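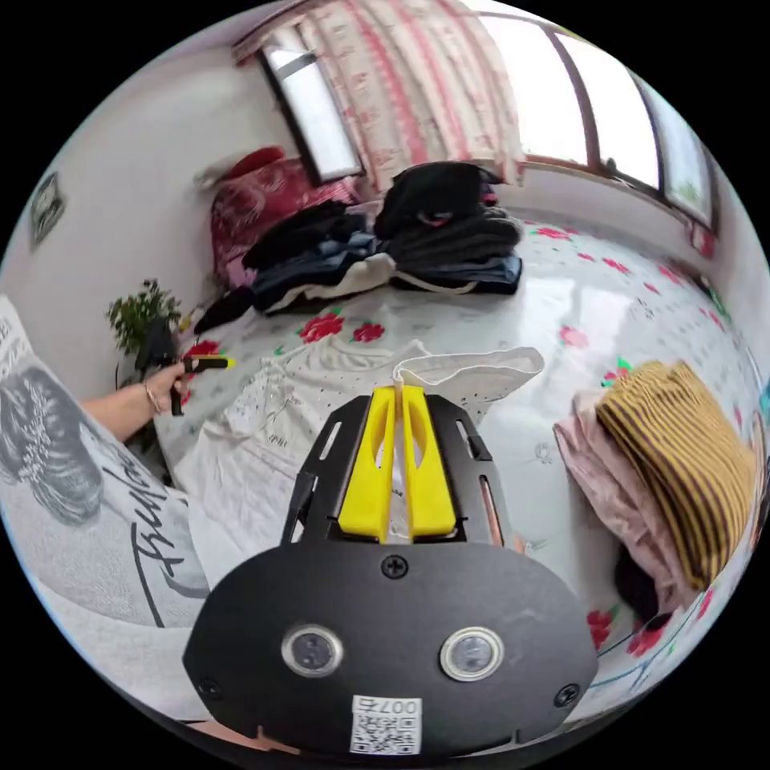

Yellow gripper fingers take hold of a white garment during a clothes-sorting session for the Danko project.

Home-built grippers tackle the laundry pile

A pair of builders at the Zevgate shared workshop have got their hand-held grippers out of the shop and onto a bed full of clothes, and they could hardly be happier about it.

Efua Nartey and Marcela Matoušek have been working on the project, which they call Danko, since early spring. The plan is a home robot arm that can pick up a shirt, spread it out and fold it. The arm itself is still a set of joints on Nartey's bench. The grippers came first, and they are meant to be worked by hand, so that a person can do the job at ordinary speed while the tool records how it was done.

"Everybody wanted to see the arm move, me included," Nartey said. "But when you squeeze the handle and the fingers close on a sleeve exactly where you wanted them to, wow. I walked around the house picking up socks for an hour."

The fingers are bright yellow, with an oval opening in each, and they close on a slotted black bracket. Matoušek drew them up after a first set in stiff black plastic kept letting go of anything thin. The yellow material has a little give in it, she said, and the opening lets the finger bend around a fold of cloth. A strap is about the hardest thing you can ask for, narrow and floppy, and it tends to slide out sideways just as you lift.

"Denim is a dream," Matoušek said. "It stays where you put it. Give me a stack of jeans any day. It's the light tops that get you, the ones with straps and shiny bits, where you can't tell the front from the back until you've already picked it up!"

Zevgate has been going since 1988, when it was mostly a place to fix bicycles and radios. These days one end of the room is given over to 3D printers and the other still smells of chain oil. Danko takes up a shelf and half a bench between the two. The builders print their own brackets there in the evenings, often two or three versions in a night, and the rejects go into a bucket that other members raid for parts. A yellow finger is currently holding the bathroom window open.

Clothes were not the original target. The first idea was dishes, and there was a short, noisy week of mugs. Zuzana Oravec, who runs the electronics evenings at Zevgate, talked them into fabric. She had tried to build a sock sorter herself some years back and kept all her notes, including a full page on why static is a menace. Her old wiring layout is now the basis of the handle on the current gripper.

The recordings are piling up nicely. The builders have around 700 usable pickups so far, with shirts well ahead of everything else and trousers close behind. Bedding will come later. Matoušek would like a lot more knitwear in there, and she has been asking other members for sweaters they won't mind seeing stretched a little.

Working at home has been a real boost for the project, according to Nartey. At the shop they had been folding the same few T-shirts on a gray mat under a strip light. On a real bed the clothes come in heaps, the sheet has a pattern of its own, and the light from the windows keeps changing. A mattress gives when you press on it, too, so the fingers have to come in at a shallower angle than they did on the bench. They learned that one quickly.

Next up is a new trigger spring, as the present one gets tiring after a long session, and a wider finger for towels. Gwilym Gape, a fellow member with a lathe and a good deal of patience, is turning the shaft for the arm's shoulder joint. Nartey hopes to have the arm upright on the bench by November, lifting a dishcloth if all goes well.

Members who would like a turn with the grippers can find the builders at the long bench from 7 p.m. on open evenings. Bring something to fold. Sweaters are especially welcome.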